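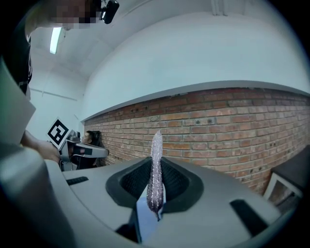

Glittery piece, pale pink and lavender

Do we need a caterer who brings plates, or do we hire our own?
Posted by Barkska, 17/09/2018

Hi all, hoping someone who has been through this can help. My fiancé and I have booked the community hall in Jevbridge for our reception and I'm getting tangled up in what's included and what isn't. The hall gives us tables, chairs and the kitchen. No crockery, no glasses, no linen.

We've got 2 caterers on the shortlist. The first does everything, plates and cutlery and washing up, but they want us to use their dessert table as well and my auntie is already making the cakes (try telling her otherwise!). The second one, Provari, is a family outfit whose food we loved at the tasting, but they only drop off and serve. Their quote came to $1,899 without a single fork in it. Mum reckons we should just hire the crockery ourselves and get the cousins to do the dishes. I can see that ending with me in an apron in my wedding dress.

Has anyone done the hire-it-yourself thing? Did it work out cheaper, and do you really have to wash it all before it goes back? Colours are pale pink and lavender if that makes any difference to anyone.

Wayne Hiebert
We went this way for our daughter's wedding and I'd do it again, with a few warnings.

Ask the hire place whether they take plates back rinsed or properly washed. Ours was happy with scraped and rinsed, back in the crates the right way up. The other mob we rang wanted everything clean and dry or they charged a fee per crate, and once you added that in they were no bargain at all. Get it in writing, and ask what they charge for breakages while you're at it. We lost 8 wine glasses and one platter.

Second thing, order extra side plates. People take a fresh one for cake, then another one for more cake, and if your auntie's baking is any good you'll be short before the speeches finish.

Third, please don't rely on the cousins. We paid 3 uni students to clear tables and look after the kitchen, and it was the best money we spent on the whole day. My wife had family lined up to help and by nine o'clock every one of them was on the dance floor, fair enough too.

And check the hot water at the hall before you sign anything. Ours had a tiny system that ran out halfway through the mains and we were boiling kettles.

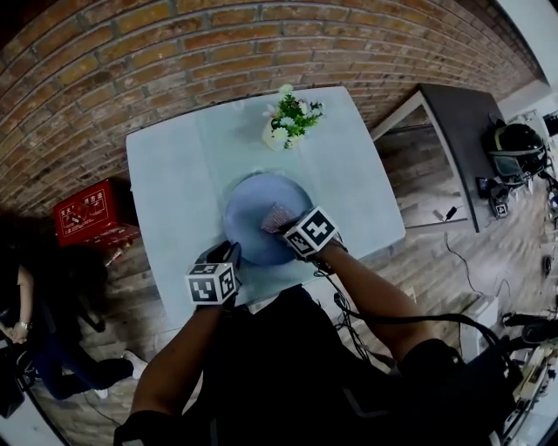 Sponge or scrubber and a light blue plate

Nguyen
Go with whoever has the better food. No one remembers the plates.

petal_and_twine
Slightly different view from me. I'd ring Provari back and ask if they can arrange the crockery through their own supplier. Plenty of small caterers don't put it on the quote but will organise it if you ask nicely, and then it's their job to count it all back in. Worth a phone call before you go pricing crates.

Also, if the hall's booked again the next morning, find out what time you have to be out. We got caught by that one in September last year and were stacking chairs at midnight in our good shoes.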